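Teaching a robot to open doors by remote control, a thread. I do this for a living at Burkell, mostly in the simulator these days.

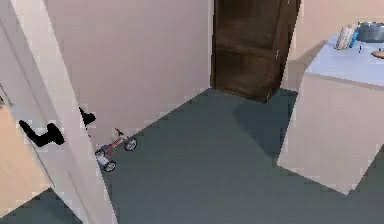
1/ The job is to drive a mobile robot through a rendered house using a pair of hand controllers, while the software records everything I do. Each clean run is one demonstration. The robot learns from a pile of them.

2/ The current batch is doors with lever handles. Target is 700 kept demonstrations across all the house layouts. I'm on 22 for this one, which is slow, but the layout only came in this morning.

3/ A lever is harder than a round knob for the person driving. You have to press down, hold it down and pull back at the same time. If you let go early the latch catches again and the run goes in the bin.

4/ In the simulator you feel nothing through the controllers. On the real rig at Getham there's a bit of buzz when the gripper touches something. At my desk I go by the shadow under the fingers and the angle of the lever.

5/ New people always approach square on. Then the door swings into the base and they have to reverse halfway through. Come in from the side the latch is on, stop short, reach across. It feels wrong for the first day or so.

6/ There are toys and other small things on the floor in some of these houses, and yes, you have to drive round them. If a wheel clips one, the run is marked as a contact and goes in a separate folder. I don't delete those. The training side at Vernex asked us to keep them.

7/ Somebody asked last time why we don't just write a script for it. We did, for the first lot. The scripted runs all looked the same and the robot got stuck as soon as the handle was a few centimetres higher. People are untidy drivers and that seems to help.

8/ Untidy within limits, though. Long pauses are bad. If I stop to drink my tea with the recorder on, the robot learns to stop in front of doors. I've seen it do exactly that. Now I end the run first – every time.

9/ The other way to do it is by hand, on the real arm. You put it in the free mode, hold it by the wrist and walk it through the movement. Good for drawers and cupboards. For doors it's a nuisance, as you end up standing where the door wants to go.

10/ We did 200 by hand in March before switching. About half of them had the operator's elbow in the wrist camera.

11/ Kit, for those who asked: two controllers, a foot pedal for start and stop, an ordinary monitor. I tried the headset and could manage an hour before I felt ill. The monitor is fine once you get used to judging depth from it.

12/ Naming matters more than you'd think. Ours go layout, door, operator, run. The Stojanovska set we were given used only the run number, and it took two of us most of a week to work out which of its 804 files were pull doors and which were push.

13/ Next up is the same doors starting from half open, so the robot learns to finish a job as well as begin one. They're quicker to record. You hook the edge, pull, back off.

14/ Will post the success rates when the first training run is back. Replies are open if you do this sort of work and have a better way of dealing with levers on the left.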